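The fault showed up on run 665, when the fingers closed a beat late and the cup was already tipping. Hanane Saber hit the stop. Prungate had logged the same lag in January -- 17 times -- and put it down to a loose cable.
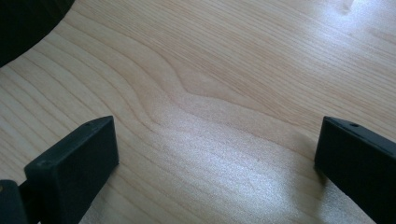
Saber swapped the cable anyway. The lag came back within 20 runs. Arsalan Gilani then traced it to a timing setting that an update had reset. Jikside, which wrote the update, sent a fix on 3rd June.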